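Section 5: Receiving and Measuring Soft Mailers

This section covers plastic mailer bags that arrive at the Clanside bench in green crates. Boxes and rigid envelopes are handled in Section 6. Before you start, the Dondileo measuring station should be switched on and zeroed (Section 3) and you should be signed in to Nidex at the bench screen.

Soft mailers are measured lying down on the black mat, one at a time.

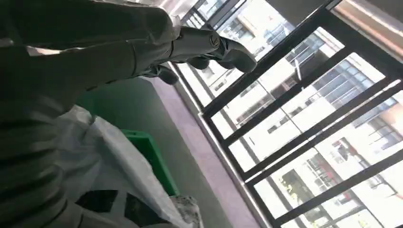
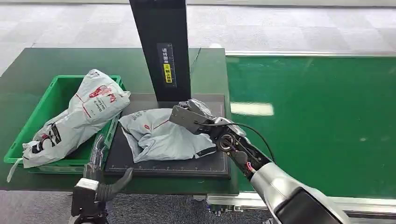 Parveen Gazi asks whether a mailer that bulges over the rim of the crate should be pushed down before the crate is moved. No. Leave it standing up and move the crate as it is. Pressing on a full bag can split the seam, and a split seam has to be logged as damage even if the contents are fine. If the bag looks likely to fall out, take it out and carry it separately.

5.1 Setting up the bench

1. Clear the green work surface. Tape, cutters and pens go in the tray under the bench.

2. Place the crate on the left side of the work surface with a long side toward you. Leave a hand's width between the crate and the mat.

3. Check that the mat is flat and that the ruled edge faces you. If a corner has lifted, press it down and wait a moment before zeroing again.

4. Wipe the mat with a dry cloth. Dust and bits of label backing will show up as part of the bag outline.

5. Check that no cable is lying on the mat or touching the column. Cables run behind the work surface.

Caution: Do not lean on the column or use it to steady a crate. If it is knocked, repeat the alignment check in Section 3 before measuring anything else.

5.2 Measuring a mailer

1. Take one mailer from the crate. Lift it by the body of the bag. Do not pull on a loose flap, even if it is the easiest part to reach.

2. Look for the carrier label. If it is on the underside, turn the bag over.

3. Lay the bag on the mat with the label up and the longest side along the ruled edge.

4. Fold any empty plastic back over the bag so that it stays inside the raised border. Do not fold it across the barcode.

5. Smooth the bag once from the middle outward with a flat hand. It does not have to be free of creases.

6. Let go of the bag and move your hands clear of the mat. The station will not take a reading while something is moving above it.

7. Wait for 2 short tones. The length, width and height appear in Nidex.

8. Compare the length on the screen with the ruled edge. A difference of up to 5 mm is normal for a soft bag. If it is more than that, smooth the bag and press Repeat.

9. Scan the barcode with the hand scanner and press Accept.

10. Put the bag in the outgoing tote, label up.

Note: The maximum length for a soft mailer is 327 mm after folding. Anything longer is entered by hand under Oversize. Use the tape measure on the hook, and type the figure without the unit.

Note: If the bag springs open when you let go, fold the loose end underneath and let the weight of the contents hold it. Do not use tape on a bag that has not been scanned.

5.3 Bags that will not scan

A barcode printed directly on thin plastic often reads badly where the material is creased. Try the following in order.

1. Pull the plastic gently on both sides of the barcode until it is flat, and scan again.

2. Tilt the scanner slightly to avoid glare from the ceiling lights.

3. Type the number printed under the bars.

4. If the number cannot be read, press Unknown and attach a yellow query slip. Place the bag on the query shelf. Do not return it to the crate.

Caution: Do not open a bag to find out what is in it. Opening is done at the query desk only.

5.4 Empty bags and loose packing

Empty mailers and scraps of packing collect under and beside the bench during a shift. Plastic film on a smooth floor is a slipping hazard.

1. Pick up loose plastic whenever you change crates.

2. Feel each bag along its full length before you throw it away. Small flat items such as cards and cables sit in the corners.

3. Put empty film in the clear recycling sack. Paper goes in the blue bin.

4. Keep window sills and the walkway free of bags and crates.

5.5 Finishing a crate

1. Tip the crate toward you and check the bottom. Thin mailers lie flat against the slotted sides and are easily missed.

2. Press Close Crate in Nidex. The screen shows the number of bags scanned against the number on the crate sheet.

3. If the numbers match, stack the empty crate on the floor trolley, rim up.

4. If they do not match, check the tote, the query shelf and the floor before you press Recount.

Note: An outgoing tote is full at 96 bags or when the contents reach the fill line, whichever comes first. Change the tote between bags and scan the new tote label before you continue.

5.6 Messages on the screen

Object moving: Take your hands away from the mat. If the message stays, check for a loose flap lifting in the draft from the door.

Outline not closed: Part of the bag is over the border. Fold it in and press Repeat.

No zero: Clear the mat, press Zero and wait for the tone.

Duplicate: The bag has already been accepted. Set it aside and tell the shift lead.

Changes to this section go through Indrek Grīnberga. Section last revised Apr 21, 2022.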